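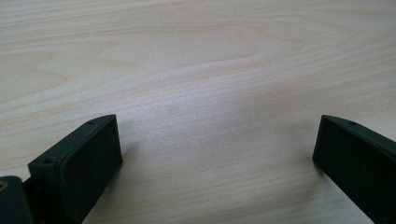 Plinlow opens its table collection to small workshops and homes

2025-06-29

Plinlow, the furniture maker from Zerna, announces that its Wirness tabletop can now be ordered by private customers. Until this summer the top was sold only to offices and schools, and 251 pieces were delivered to them.

Wirness is a pale wooden top with a smooth surface and a quiet grain. The company does not stain it and does not print a pattern on it. Every top has its own lines, so two tables standing side by side will never look the same. 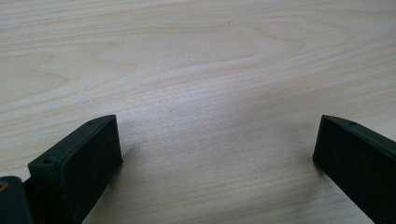
"Many customers asked us for a light table which does not take attention from the work," says Krisztina Szénási, head of design at Plinlow. "We wanted that the grain stays visible, also with its small marks. A dark point in the wood is for us not a reason to send a top back."

The top is offered in two sizes, with or without legs. Orders are accepted at the Bakos showroom and by telephone. Delivery of the first private orders is planned for November, and customers who live near Zerna may collect their table themselves.

For daily care the company recommends a soft cloth and a little water. Strong cleaning products should be avoided.

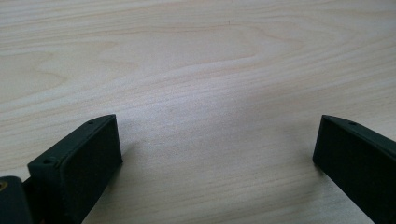 The pale wooden tabletop with its long, curving grain.

Press contact: Miklós Antal, Plinlow, Bakos showroom, extension 53. Samples of the wood can be sent to editors on request.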